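# Sasberg Distillery

**Sasberg** is a small fruit-spirit and grain distillery in the hill village of the same name, best known for its plum brandy, Zirnari, and for a lightly smoked barley spirit sold as Flondero. It was set up by the distiller Brigitta Aebischer in a former village laundry, and it still works on a very modest scale, with 2 copper pot stills and a yearly output of 1,960 bottles.

## History

Aebischer grew up among orchards and learned the trade from neighbors who made brandy for their own tables, as plenty of families in the area still do. She bought the laundry building when it had stood closed for several winters – the thick stone walls and the good supply of spring water were what won her over – and the first run of plum brandy came off the stills one cold February. Those early bottles were sold mostly at the door and at the village market, and people who remember them tend to speak of them very fondly.

The old laundry has left its mark on the place in all sorts of ways. The tasting room is still called the Ironing Room by everyone in Sasberg, the floor slopes gently toward a long stone drain, and the label on the plum brandy carries a little drawing of a washtub.
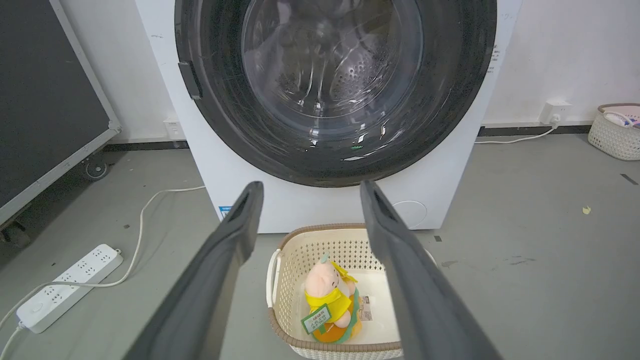 *A front-loading washing machine with a round glass door.*

## Production

Plums arrive from orchards up and down the valley, and are left to ferment slowly with their own wild yeast. The mash is distilled twice, the second time very gently, and the distiller decides by nose and taste when to begin keeping the spirit and when to stop. Zirnari rests in glass for two years before bottling, which keeps it clear and lets the sharper edges settle down.

Flondero is a newer idea and a slower one. The barley is dried over beechwood, and the spirit spends four years in casks bought from Tanguy, a cider house that has supplied the distillery from the start. The casks give it a soft apple note that drinkers seem either to love right away or to need a second glass to come around to.

## Reception

Zirnari is the better known of the two and is often served after Sunday lunch in the village inns, usually at room temperature and in small tulip glasses. Flondero has found most of its friends among whisky drinkers, although the distillery itself has never put the word whisky on the label. As of 2020-05-14, both were sold only at the distillery and in a handful of nearby shops.

## See also

- Fruit brandy
- Pot still
- Cider cask aging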